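Igor Charvát
22 Mar 2023

Okay, a few people asked what I've been doing all month, and the answer is moving small things around a table. On purpose. For a robot. Thread!

1/ Quick background: the project is called Wuvodo and the goal is a two-armed robot that can do boring tabletop stuff. Pick it up, turn it around, hand it from one side to the other, set it down where it belongs. It learns by copying people, so first somebody has to do the boring stuff a LOT.

2/ The target for March is 3,000 good examples. "Good" is doing a lot of work in that sentence. I can get 200 on a day when nothing goes wrong, and I've had maybe one of those.

3/ You don't drive the robot for this, by the way. You hold a gripper in each hand and just do the task yourself, and the recording keeps track of where both grippers went and when they opened and closed. So much faster than steering a robot arm with a joystick (I did that for most of last year at Skarnarstead and my shoulders still remember).

4/ The hard part is being slow without being weird. If I move the way I normally move, everything's a blur and the robot tries to copy the blur. If I go too slow I start doing these tiny pauses in midair while I think, and guess what — it learns the pauses. We had a version last week that would reach for a cup and then just hover there like it forgot why it came into the kitchen.

5/ Also your hands cheat! You don't notice how often you nudge something with a knuckle or steady it with your pinky until you're holding two plastic claws and can't. My first day I threw out 40 takes, nearly all of them because I'd poked the thing into place with the side of the gripper.

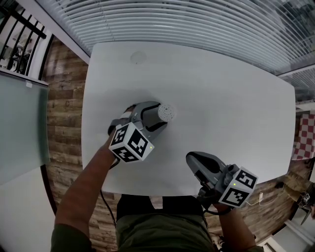 6/ Handing things from left to right is its own little sport. The right one has to be open and in place before the left lets go, and there's a moment when both are holding on, and if you rush that moment you drop it. I drop it plenty. We keep some of the drops too, as long as I pick the thing up again and finish, so the robot gets to see what recovering looks like.

7/ Somebody asked if you could do the exact same motion 200 times and be done. Please don't. I tried it (I was tired, okay) and the result worked beautifully as long as the object started in that one spot. Move it over by the width of a hand and it grabbed air with total confidence. Now I start every take somewhere new. Near corner, far side, lying down, standing up, turned the wrong way.

8/ I also swap sides. I'm very right-handed and you could see it in the data, the left gripper was basically a paperweight. So mornings are left hand first, and my left hand complains about it until lunch.

9/ Things I'd tell anyone starting out: check the first recording of the day all the way through before you make the second one. I lost a whole morning to a sync problem I would've caught in a minute. And take breaks before you think you need one. My takes after 7 in the evening are garbage, every single time, and I keep having to relearn that.

10/ Next up is Xolalpa, the bigger set, with drawers and lids and stuff that has to be opened before you can do anything with it. I've practiced with a screw-top jar and I'm not ready to discuss how that went.

11/ If you've done this kind of recording, tell me how you keep your wrists happy! Stretching helps a bit, switching tasks every half hour helps more. Back to the table for me, I still owe Wuvodo a pile of left-hand starts before the weekend.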